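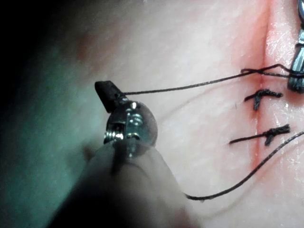 Knot tying is the part of suturing where most recordings get thrown out, according to one reader who wrote in after our November piece on the Stomthorpe training bench, and a learning system fed only clean runs will not know what to do with a slack thread. The Stomthorpe group says it has taken the point. Its new batch of recordings keeps the awkward runs along with the tidy ones.

The batch covers one task, closing a straight incision in a skin practice pad with black thread. An operator drives the two instruments from a console while the wrist cameras and the joint readings are logged together. Each recording covers a single stitch, from picking up the thread to trimming the ends, and is capped at 90 seconds. Longer attempts are split at the moment the operator lets go of the thread.

Search this site Enter keywords Go

So far 199 recordings have passed review. The review is done by hand with a labeling tool called Kisten, which marks the start and end of each grasp, loop and pull. Runs with a dropped thread are tagged and kept. Runs with a camera fault or a gap in the joint log are removed. 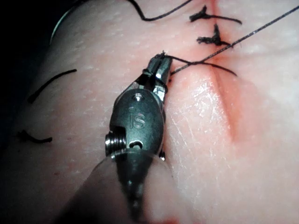 Why record from the wrist when there is already an overhead view? The overhead camera loses the thread whenever an instrument passes above it, and the wrist view keeps the jaws in sight during the grasp.

The wrist view has limits of its own. The shaft sits close to the lens and stays out of focus, and a glossy pad throws highlights that can be mistaken for thread. Kandpal, the company supplying the training software, masks the shaft area before the images reach the model. The highlights are left in – the group wants the model to meet them early.

A first model was trained on 75 of the recordings. It predicts the next short motion of each instrument and is checked against runs held back from training. The group has not yet let it drive the instruments on a pad. Thread tension is the open problem, as the present setup has no force sensor at the jaws and tension has to be judged from how straight the thread looks.
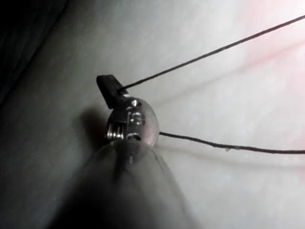
Next steps

Recording moves to the Drascombe bench next, with the same task and a different light. Each operator there will complete 10 practice stitches before any are logged. The labeling guide will be released with the second batch.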